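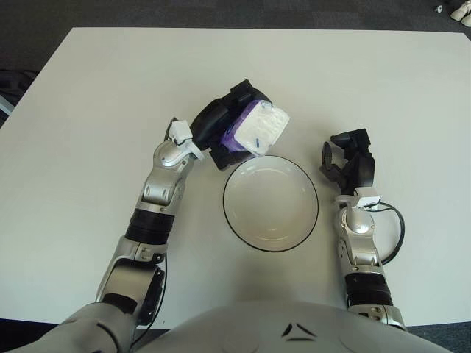
Preswood Essay Help - FAQ
Last updated 19 Dec 2022

What do you do?
Feedback on literature essays. Short stories, novels, plays, some poetry. You send a draft, we send it back with notes in the margin and one page of comments at the end.

Will you write it for me?
No. Please stop asking. We'll fix a thesis statement with you, point at the weak paragraph, tell you where a quote is needed. The sentences have to be yours.

How long can my essay be?
Up to 40 paragraphs, and if you have 40 paragraphs we need to talk. Most high school essays come in a lot shorter. Longer stuff (senior thesis, college capstone) goes through the Turnov form, not this one.

How soon do I get it back?
Two working days. Slower in November, everyone's midterm papers land at once. If it's due tomorrow morning we can't help, sorry.

What does it cost?
$58 for a single essay. $88 for an essay plus a second look after you revise. Same price for any grade level.

My teacher says I'm "just retelling the plot." What does that mean?
Most common note there is. Means your paragraphs go this happened, then this happened. Try starting each paragraph with a claim about the story, then pick the bit of plot that backs it up. Leave the rest out. Your teacher has read the story.

How many quotes per paragraph?
One or 2 short ones. A few words is fine, it doesn't have to be a whole sentence. Say something about the actual words after you quote them. A quote sitting by itself at the end of a paragraph does nothing.

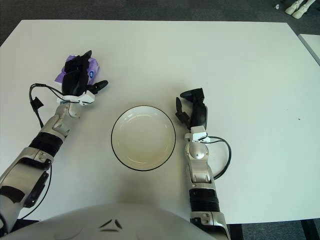
Past tense or present?
Present for what happens in the story. "The narrator hides the letter," not "hid." Past tense is OK for the author's life and for things that happened before the story begins.

Can I say "I"?
Depends on your teacher. Ask. We don't mark it wrong unless you tell us it's not allowed.

What is the Kushwaha sheet?
The one page planning sheet linked from the homepage. Box for the thesis, boxes for evidence, a box for the thing you can't explain yet. Fill it in before you draft. Some poeple hate it, fine, skip it.

Do I need to send the story too?
If it's in a regular school anthology, no. If it's something rare or a handout, yes, send a scan. And send the prompt!! We can't tell if you answered the question if we dont have the question.

Which file types?
Word or PDF. No phone photos of handwriting.

Do you keep my essay?
Deleted after the term ends. We don't post it or share it, and it doesn't go in the Nunness sample library unless you check the box.

My question isn't here
Use the contact form. Put your grade level in the subject line.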